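Newsletter > Past Letters > Family Table

Search past letters Go

2023-10-01

Soup Season, and How I Got Two Kids to Eat It

Hello again, soup people! The mornings have finally turned cold enough that I can put a pot on before lunch without my whole family complaining about the heat, and I am so happy I could sing. I've had 122 replies since my June letter (the one where I asked what your children flat out refuse to eat) and soup won by a mile. Soup! I thought it would be liver.

So this one is all about soup and small children, and mostly about how I went from two kids who'd push the bowl away with one finger to two kids who will ask for more of at least one kind. It took most of last winter. I'm a home cook with opinions and not a nutrition person, so take whatever is useful to you and skip the rest.

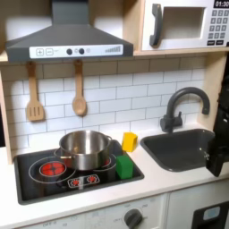 My first mistake was serving it too hot. I like mine nearly boiling, so I'd ladle it out, put it in front of them, and say "careful, it's hot," and after that of course they wouldn't go near it. A four-year-old who has been warned about her dinner is done with her dinner. Now I ladle the kids' bowls first and leave them on the counter while I cut the bread and hunt for the clean spoons. If it cools off too much it goes back in for a bit, and my daughter gets to push the buttons, which she takes very seriously. She's had practice, since even the microwave in a play kitchen says 01:30 on its little display, and that happens to be her answer for everything. Oatmeal, 01:30. Cold pizza, 01:30. For a small bowl of soup in our real one it's a bit long, so I stop it early and stir, and she tells me I've ruined it.

The second mistake was floating things. My son can eat a carrot. He can eat a noodle. He can't eat a carrot and a noodle bobbing around together in broth where he can't see what's under them. I fought that for a long time and then I gave up and bought a stick blender, a cheap Trollimus with a cord that's too short for my kitchen, and I've never looked back. Everything went in: carrots, potatoes, the sad half of a cauliflower, white beans. It all came out orange or beige and he ate it with toast. Once he trusted the smooth stuff I started blending only half and stirring the rest back in, and a few weeks later I was down to a quick buzz at the end.

My neighbor Yevhen Savchuk grew up with soup every day of the week and he thinks the blender is cheating. He told me to put the sour cream on the table and let them do it themselves. I'll admit he was right about that part! They'll eat practically anything they've been allowed to put a blob on. We go through a lot of sour cream now.

Toppings in general have saved me. What's working at our house this month:

- Croutons from stale bread, fried in butter, with more salt than I'd confess to my mother
- Grated cheese, the stretchier the better
- Crushed crackers (my daughter crushes them in the bag, with her fists)
- Corn, straight from frozen, which also cools the bowl down
- Pickle bits. I know. Try it on potato soup before you write to me.
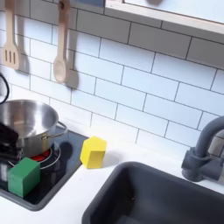
The carrot soup everybody keeps asking for

I've sent this out before but a lot of you are new, so here it is again.

Melt a good lump of butter in your biggest pot and soften 2 chopped onions with a pinch of salt. Don't rush them. You want them floppy and sweet and not brown at all. Add 16 medium carrots, peeled and cut into coins, and stir them around until they look shiny. Then a peeled potato, cut small, and enough broth to cover everything. Lid on, low heat, and leave it until a carrot squashes easily against the side of the pot.

Blend it as smooth as your people require. I finish mine with a splash of cream and a squeeze of orange, and black pepper for the grown-ups only. It gets thick overnight, so loosen it with water when you warm it up. It freezes beautifully, too. I do flat freezer bags stacked like books, and I write on them before I fill them because I have learned the hard way about writing on a wet bag.

Lutz Kleinschmidt wrote in to say he makes it with half parsnips and a spoonful of mustard. I tried it last week and I'd call that a soup for adults, but what a good one! My husband had it for lunch and then had it again for dinner.

One thing that came up over and over in your replies was whether to make a second meal for the kid who won't touch the first. I don't, but I always put something safe on the table next to the soup, usually bread and sliced apple. If all he eats is bread and apple, fine, he's had bread and apple. I stopped doing the "two more bites" thing too. It made everyone cross, me most of all, and the soup was cold by the time we'd finished arguing over it.
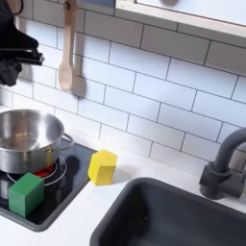 What did help was letting them cook with me. I don't mean anything fancy. My son peels carrots (slowly, and most of the peel lands on the floor) and my daughter drops the coins in the pot before it goes on the stove. She tastes one raw, makes a face, tastes another. By the time it's dinner she has already eaten a fair bit of carrot and feels like she owns the place. I'd say start with washing and dropping things in, and save the stirring for when they're tall enough to do it without leaning over the heat.

Next time I want to talk about lentils. I've been putting it off because mine always turn to mud, and if you've got a trick for keeping them whole, please hit reply and tell me. Red ones don't count!

Get the next letter in your inbox. Enter your email address. By signing up you agree to our privacy notice. Unsubscribe any time.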